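**From the Hanholm building newsletter, February 15, 2025**

## Laundry corner, fans and a plea about the boxes

Hello again, everyone, and thank you for bearing with us through what has been a rather chilly start to the year. A good many of you have asked what is happening on the ground floor now that the Dunham room has been handed over for shared use, so I thought I would give it a proper item of its own this time instead of squeezing it in under the parking notices (which are further down, and do please read them as well).

The big glass wall with the black frames is staying exactly as it is. There was talk in September of swapping it for something solid to keep the warmth in, and I know several of you felt strongly, but the quote from Vanhove came back a good deal higher than any of us had hoped and I must say I was rather relieved. It lets so much light through, and with the white walls and that lovely high ceiling the whole place feels bright even on a gloomy afternoon. The coat hooks are staying too, so do hang your things up when you come in.
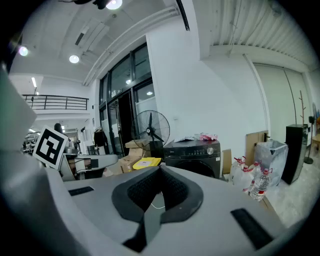
## The washing machine

Now, the part you have really been waiting for! The washing machine is ready for general use, and the booking sheet opens at 8 in the morning and closes at 9 in the evening. If you would like a slot, please write your flat number clearly, as last month's sheet took me a whole pot of tea to decipher. Ring the Laren repair line if it shows a fault, and quote our account number, 1023, or they will keep you on hold for ever.
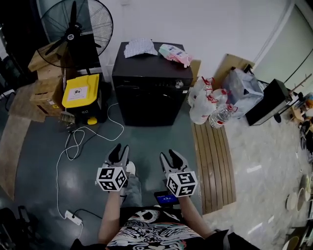
We spent nearly 400 euros on laundry and cleaning things over the winter, and I would dearly like them to last. Please rinse out the mop bucket and put its lid back on when you have finished. The black washer with the round silver knob has a nice flat top, and I do understand the temptation, but a checked cloth left up there in a heap is easily lost or borrowed, so take your bits and pieces home with you when your load is done. The same goes for extension leads, which need to be coiled up and put away at the end of your slot, please, particularly with so many of us carrying full baskets about.

## Boxes, brooms and the fan

The cardboard collection has moved to the second week of the month, and boxes do need to be flattened before they go out. If you are keeping one for a parcel you mean to send back, pop your name on it and I will leave it be. The broom lives by the glass doors, next to the yellow lid, and is there for anyone who wants it. You are welcome to use the standing fan as well when the room gets stuffy, only please switch it off at the wall before you lock up.

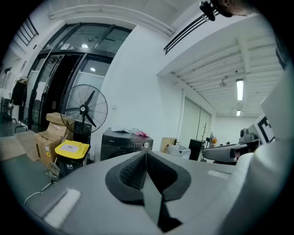

*The corner by the glass doors, with the fan, the boxes and the broom.*

Spare keys can be collected from the front desk as usual, and the new booking sheet goes up on the first of the month.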